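How a Dress Gets Into a Museum

Hi, it's me again! Last time I promised to tell you what happens to old clothes when they get too special to wear. Some of them go and live in a museum, and I got to spend a whole afternoon with the people who look after them at the Gasevness costume museum.

First surprise: most of the clothes aren't on show. The museum has 3,704 pieces, and when I visited in October only 231 of them were out where visitors could see them. The rest were resting in the storeroom. I do mean resting! Cloth gets tired if it hangs up for too long, so heavy dresses lie flat in big boxes, with soft paper tucked into the sleeves so they don't crease.

Light is another troublemaker. Have you ever left a bright T-shirt on a sunny windowsill all summer? The color fades, and you can't put it back. So the rooms are kept pretty dim (my eyes took a while to get used to it).

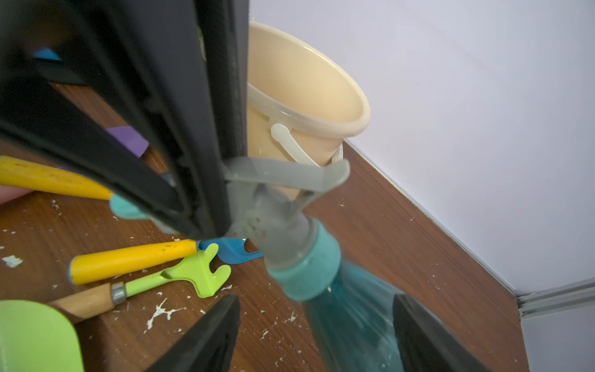

Then there are the bugs. Clothes moths look harmless, but their babies love to munch on wool and silk. Lanying Bai, who showed me the storeroom, puts every new arrival in a sealed bag and pops it in a very cold freezer before it goes anywhere near the others. Even ball gowns!

My favorite thing was a yellow coat made by a designer called Lamodano. It has 2,000 tiny beads on it, all sewn by hand, and it takes 2 people to move it from its box to the table. I asked if I could try it on. You can guess the answer.

If you'd like to start a museum of your own, pick one thing you've grown out of, fold it up in clean white paper and write a label saying who wore it and where. Mine is a pair of striped mittens.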